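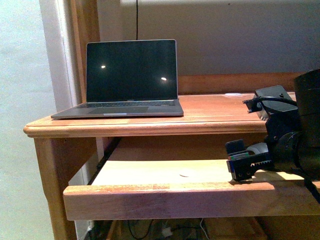

Small desk, big laptop, drawer question
Posted 2021-09-09 by Sverre Torvik
Print this page | E-mail this thread

storvik
Right, quick one before work. Got the desk in the back room finally, the orangey wood one with the rail along the back. Laptop lives on the left near the front edge. Drawer's got metal runners and comes right out towards you. Thinking of keeping the laptop IN the drawer at night so the top is clear. Daft idea? Also what do I line it with, bottom is pale wood and I've aready got a mark on it.

penny_lathe
Not daft, I did it for years. Measure the height with the lid shut first. Mine caught on the way in and scraped the lid.

Clultholm70
Wouldn't. Laptop goes in warm, shut drawer, no air. Leave it on top and put your papers in the drawer like everyone else.

penny_lathe
It's switched off though?? Off is off. Let it cool for ten minutes.

Clultholm70
People say off and mean asleep. Had one asleep in a drawer in January, came back to a flat battery and a very hot lid. Not doing that again.

storvik
Off means off here, promise. Lining tho?

mugsandstuff
Cork. Buvano do a roll, 3 metres, cut it with kitchen scissors. Don't glue it. Felt looks nicer but picks up every crumb.

penny_lathe
Felt every time, cork goes to bits at the corners. Mark might come out with a damp cloth and a bit of washing up liquid, try that before you cover it up.

mugsandstuff
Mine's been down 11 years, corners fine. Maybe yours was cheap

Clultholm70
Wallpaper offcut. Free. Next.

storvik
Ha ok. Cable as well, there's a thin black one comes down the wall behind the laptop and it bugs me. Clips or trunking?

mugsandstuff
Clips. Trunking on a pale grey wall shows unless you paint it.

storvik
Clips then. Going with cork, will try the cloth tonight. Laptop in the drawer for a week and see. Cheers all

Clultholm70
Check it's off.

Recent threads
Zelgate shelving, which wall plugs?
Wax or oil on an old table top
Sticking drawer, candle trick
Wanted: Stöckli desk lamp, any colour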